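2020-09-25
Bench notebook, Dursun cell
Entry by D. Sandhu. Also in the room: Vandana, Kourosh. Lorne on the phone for the last part.

Fault: left arm stops mid-task, protective stop, no collision. Third one this week if you count the one I caused, which I am not counting.

Picked up where we left off. Task is the paper work on the round-edged table: get the fingers onto a folded sheet, move it without crushing it, don't touch the other arm. Paper is a terrible thing to hand to a robot. It weighs nothing, so the force reading is noise, and it bends, so wherever you think the edge is, it has moved by the time you get there. Vandana's opinion is that paper should be classed as a liquid. I've stopped arguing.

First stop came early. Left arm was on approach, nothing near it, and it froze with the usual message about excess torque at the wrist. I cleared it, jogged by hand, no resistance, no grinding. Ran the same approach three more times. Fine, fine, stop. Same place? No. Of course not. First stop was high, second was almost on the table.

Things I suspected, in order:

1. Payload setting. The fingers were swapped in August and somebody (me) may have left the old mass in. Checked. The old mass was indeed in. Corrected it, felt very clever, restarted, and got a stop on the next run. Leave the correction in anyway.

2. Cable drag. Kourosh held the wrist cable up with a broom handle while I ran the approach slowly. No stop. Had him let go. No stop either. He then pointed out that he had been standing inside the marked area with a broom, at my request, with the arm live. See safety note at the bottom. Not a high point.

3. The other arm. The two of them share a corner of the table and I have never liked how close they park. But the clearance log shows no near pass at any of the stops.

4. Threshold. Dwight turned the torque limit down last week after the Grillidham visit, and he wrote it down, which is more than I can say for the payload. Put it back to the earlier value for one run only, empty gripper, everybody behind the line. Still stopped. So the limit isn't just being fussy. Put it back to Dwight's number.

By now it was past lunch and I did the thing I should have done first, and pulled the raw log instead of reading the little message on the pendant. The wrist torque is flat, flat, flat, then one single sample with a value of 4000, then flat again. One sample. No motor on that arm could produce that number and live, and no wrist could lose it again by the next reading. It's a garbage value, and the controller believes it, because believing things is its job.

Vandana went through the old logs and found the same spike in two runs from last week that didn't trip anything. We think those fell while the arm was idle and the check isn't active then. So the fault is older than the complaint. Naturally.

Called Lorne. He says Priltach had something like it on their cell and it was the connector at the wrist flange, not pushed all the way home after a finger swap. He asked if we had swapped fingers lately. There was a pause on our end.

Powered down, locked out, took the connector off. One of the pins looks slightly low against its neighbors. Could be my imagination, could be the lamp. Reseated it, heard the click (I don't remember hearing a click in August), tightened the collar, powered up.

Ran 5 approaches after that, no stop, no spike in the log. I'm not writing "fixed." The fault went quiet for longer than that yesterday with nobody touching it at all. Leaving this open.

To do:
— Pin check under the magnifier, with Lorne's good one if he'll part with it. Dwight to ask, Lorne likes Dwight.
— Long run at low speed, logging raw wrist torque the whole time.
— Script to flag any single-sample jump in the log. Vandana has half of it already. Flag only. We are NOT filtering the spikes out before the safety check, and if I propose that at the end of a long day, please take the pendant away from me.
— Spare wrist cable from the Bullilano order. Find out whether it came.
— Write the mass and the connector into the finger swap sheet. Both lines, with a box for initials.

Safety note, for the record: one person inside the marked area with the arm enabled, roughly a minute, at reduced speed. No contact, no injury. My call and a bad one. The test would have worked just as well with the cable tied to the overhead rail, which is how we did it the second time. Told Dwight myself before he could read it here. He was very nice about it, and I'd have preferred shouting.

Table left as it was for the long run. Don't tidy it.
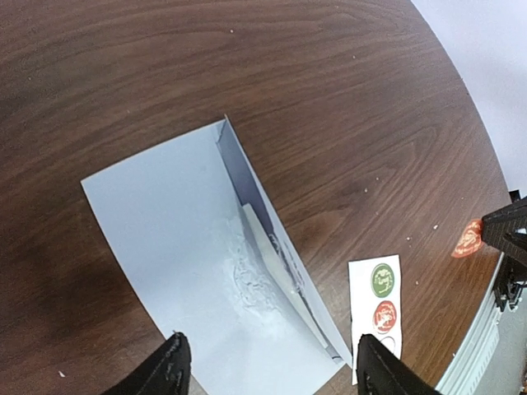
Dursun cell, wrist view. Folded sheet, sticker card, other arm at right.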